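Pre-run checklist, two-arm cell, planner release 7 – glassware sorting
Filled in by Miloslav Slanina, read over by Aiguo Meng

1. Planner and both arm drivers report the same release. OK. The left driver took its time answering, so please be patient with it and don't restart everything at once!

2. Joint speed limit loaded from the Skinel profile, not from somebody's home folder. OK.

3. Stop request reaches both arms from the console. OK, tried at 5 percent speed, and again at full speed to be on the safe side.

We use cookies to remember your preferences. Accept | Manage settings

4. Collision scene matches the table. NEEDS WORK, see comment. 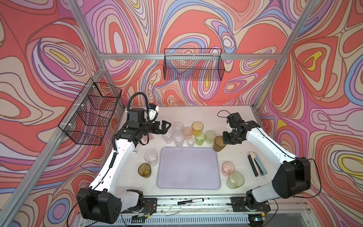
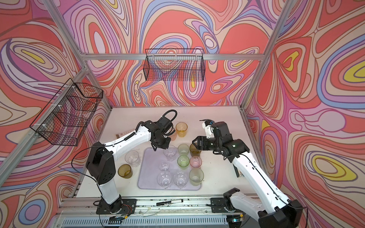

Comment on 4: The collision scene is loaded once at startup, and I would dearly like it refreshed before each grasp is planned. The lavender tray can stay as a fixed body, but the glasses can't, and neither can small things left on the table. Our old scene file has no marker pen, for instance, and there is one lying between the two arm bases – please add it or clear it away, whichever is easier for you.

5. Depth filter set for clear glass. OK, though I'd love a second opinion from Aiguo.

6. Log folder has space for 355 episodes. OK.

Item 4 stays open until the refresh is merged.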